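Phone repair shops and "recovered" devices, is Masavis any use?
Forum: Theft, Loss & Recovery

cochoa_repairs
Posted: 9:14 AM

Somebody broke into the Arellano store on the east side in March and cleared out the back room. Word from the district manager is 298 phones, most of them still sealed. Now every independent shop in town has gotten the same email from Masavis, offering to sell us a serial lookup service so we don't end up buying any of them.
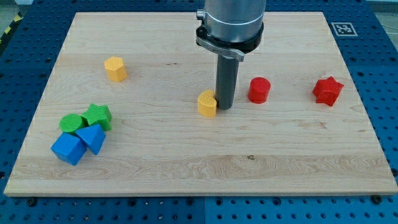 It's $30 a month per counter. They say it flags a stolen phone within 2 hours of the report being filed. I asked where the data comes from and got back a brochure. Has anyone used it for real?

Crescencio Ochoa

virkden_refugee
Posted: 9:40 AM

Used it for two months and dropped it. As far as I could tell it was the same free blacklist check everybody already runs, with a nicer screen. I ran a phone I knew was stolen (it was my nephew's, he had the police report in his hand) and it came back clean for nine days.

ConsueloT
Posted: 10:05 AM

One phone isn't much of a test. Did the carrier ever get the report? If your nephew only went to the police and never called the carrier, no lookup was going to find it.

virkden_refugee
Posted: 10:11 AM

He called the carrier the same night. I was standing there.

ConsueloT
Posted: 10:18 AM

OK, then that's bad. I still think it beats what most shops do, which is look at the lock screen and shrug. We've had it since last year and it stopped more than one sale at my counter.

cochoa_repairs
Posted: 10:32 AM

Stopped them how? Did you run the free check on those same phones? If the free one would have caught them too, I don't see what I'm paying for.

ConsueloT
Posted: 10:47 AM

I didn't run both, no. Fair question. I'll do it on the next batch of trade-ins and post what I get.

Consuelo Trujillo

padlock77
Posted: 11:20 AM

Everybody is skipping the obvious part. Sealed phones from a store break-in don't come to your counter in the same town. They get boxed up and leave the state, or they get parted out and all you ever see is a screen. A lookup on the main serial does nothing for a loose screen.

Also, that 298 number. Has Arellano put it in writing anywhere? Stores round up for the insurance company.

cochoa_repairs
Posted: 11:36 AM

Not in writing that I've seen. And 298 would be a weird number to round up to.

padlock77
Posted: 11:41 AM

Unless you want it to look like you didn't.

rulter_fan
Posted: 12:58 PM

We're on Rulter. Costs less, and it keeps a copy of the seller's ID with each purchase. The police here wanted that a lot more than they wanted the serial check.

virkden_refugee
Posted: 1:15 PM

Name checks out. Do you work for them?

rulter_fan
Posted: 1:22 PM

No. I picked a dumb username when I signed up to ask a billing question and I can't change it.

cochoa_repairs
Posted: 2:03 PM

Called Masavis over lunch. The guy couldn't tell me whether the Arellano serials are loaded yet. They emailed every shop in town about that break-in and he doesn't know if the phones are in the system. I'm holding off until Consuelo posts her side by side.

ConsueloT
Posted: 2:20 PM

Give me a couple of weeks, trade-ins are slow right now.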